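¿Cómo presentarse ante un director de servicios con más experiencia que uno?

Geum-ok Bang
Hola a todos. Llevo 8 años en Estham, una empresa de catering para oficinas, y en noviembre empiezo a reportar a una directora que viene de Steinarsdóttir, con toda una carrera en hostelería. Me ha pedido una presentación breve de mi trayectoria y no sé si contarlo todo o solo lo último. ¡Gracias de antemano!
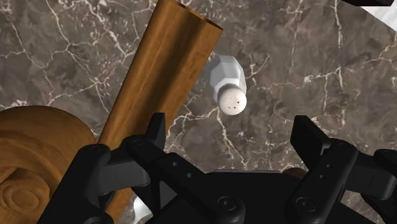 A-yeong Kwon
Enhorabuena por el cambio, Geum-ok. Yo pasé por lo mismo en Bastano y mi consejo es que no lo cuentes todo: elige 3 momentos y explica qué decidiste tú en cada uno. Si alguna vez estuviste en cocina, dilo también – un rodillo de madera sobre una encimera de mármol veteado, como el de la foto, es un comienzo tan digno como cualquier máster, y a la gente del sector le suele gustar. Yo llevaba 13 diapositivas y me sobraron casi todas.

Idel
Lo de las diapositivas, totalmente de acuerdo. Pon números si los tienes, yo puse que llevaba un equipo de 125 personas y de ahí salió toda la charla. Suerte.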